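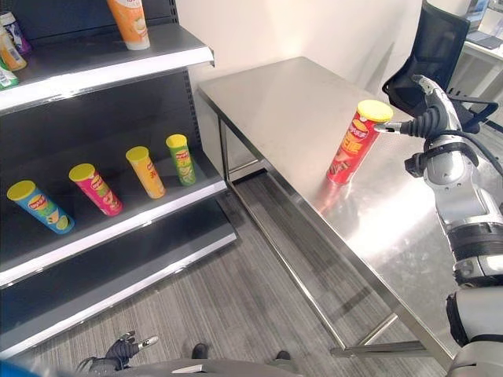 Aula 4: Sortimento, ou a arte de vender menos coisas

Comecemos pela má notícia: o trabalho sobre a Nalham continua a ser para segunda-feira. A boa notícia é que a matéria desta aula cabe quase toda numa prateleira de snacks.

Largura é o número de categorias que uma loja trabalha. Profundidade é o número de referências dentro de cada uma. Metade da turma trocou as duas no último teste, alguns com grande convicção.

O caso Nalham: loja de bairro, 183 referências, das quais 53 faziam quase toda a margem. As restantes estavam lá por hábito, por simpatia com o fornecedor ou por mistério. A cadeia Flurer, na mesma rua, trabalha mais de 600 e queixa-se exatamente do mesmo.

Regra de frentes: cada referência recebe espaço proporcional às vendas, com um mínimo de duas frentes. Batatas em tubo e refrigerantes costumam ficar próximos porque se compram juntos, facto que a literatura demorou umas boas páginas a estabelecer.

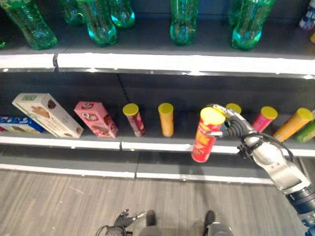

Kerr perguntou se cortar referências não afasta clientes. Afasta alguns. Convém saber quais antes de cortar, e é para isso que serve a análise de cesto (capítulo 9, que todos leram, naturalmente).

Atenção à rutura: uma frente vazia vende pouco, e a do lado não a substitui tantas vezes como os fornecedores garantem. No exercício, tratem a substituição como parcial e justifiquem a taxa escolhida. «Pareceu-me bem» não é justificação.

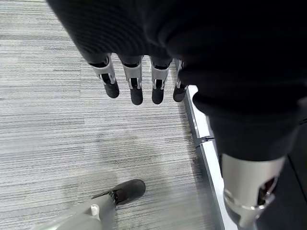 LEITURAS E EXERCÍCIOS

Ler o caso Sastov até ao fim, anexos incluídos. Calcular a margem por metro linear das duas categorias da tabela e propor um corte. Entregar numa página, com letra de tamanho humano.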